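**Old laptop, is 2 GB of memory worth upgrading?**

*Desta Tamiru*, Mar 26, 2019

Hi all! My Tornora laptop still runs, but it only has 2 GB of memory and three browser tabs bring it to its knees. I mostly write letters and do my taxes on it. Add memory or buy new?

**Joklow**

Add memory, for sure – I did mine in December and it felt like a different machine (well, almost). Check the manual for the maximum first.
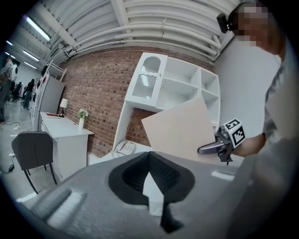

*White shelves by the brick wall.*

If it still has a spinning hard drive, swap that too. Mine had 972 photos on it, so back up before you open anything!

**Bhuiyan**

just get a tablet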